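28 July 2023 -- notebook, Skoltow collection, washroom hall

Calibration first. Redid the gripper width check before anything else, as the Farías build changed how the jaw opening is read out. Closed, half and fully open all came back within 2 mm of the callipers. Good enough for floor-level work. Flarklow config left as it was.

Main question for this session is still the one from the Pritden notes: does the hand trajectory from the gripper cameras drift less if the operator does a slow mapping pass from the staircase end before starting the task? Abelardo Lucero thinks the pass is worth it. I was unsure, mostly because of the bare white walls.

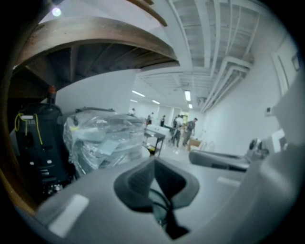
Notebook 4, p. 6

The staircase end gives the tracker far more to hold on to than the long room does. Plenty of edges overhead from the steps, then the ceiling pipes running towards the back. The risk is people moving about at the far end. Features on them get picked up in the map and have to be thrown out later. I have put the moving-object mask on by default for this site.

Procedure as used:

- start under the stairs, grippers level, hold still
- sweep left to right slowly, then down to the floor
- walk to the threshold and back on the same line
- begin the task without stopping the recording

Runs without the mapping pass skip straight to the last step. Same task in both cases, so the only thing that changes is the start.

Task for the paired runs is the vacuum cleaner: approach, both hands to the hose, lay it straight, return. It is awkward because the hose is black and its ribbing looks the same all along, and the shiny floor gives reflections which the tracker sometimes takes for real points.
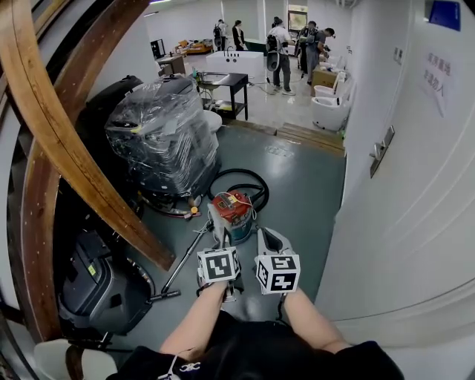

Fig. 2. Both grippers over the vacuum cleaner, hose coiled behind.

Head view is used only as a cross-check. With both marker cubes in sight we get the relative pose of the hands directly and can compare it with what each gripper works out by itself. Where the two disagree, trust the cubes at close range and the map further off.

Result so far: end-of-run drift is about 2 cm with the mapping pass. Without it the spread is much wider, and the worst runs lost tracking as the operator turned towards the white wall on the right. Not enough pairs yet to put a proper figure on it. Abelardo's idea looks sound -- I would still like to see it hold with a different operator.

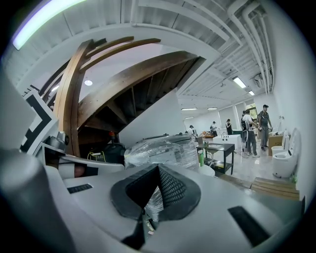

Relocalisation after a loss is the next thing to sort out. At present a run that drops out near the floor usually has to be binned, even if the map is fine. The pair of toilets along the wall and the planks on the floor should give it something distinct to match against from low down, so I want to try a restart facing that way with the gripper tilted up a little. The plastic wrapping is no use for this, too many highlights that shift with the viewpoint.

To do: rerun the failed ones with the mask off, to be sure the mask isn't causing the losses. Ask Abelardo for his threshold on rejected points. Copy the raw files before clearing the cards.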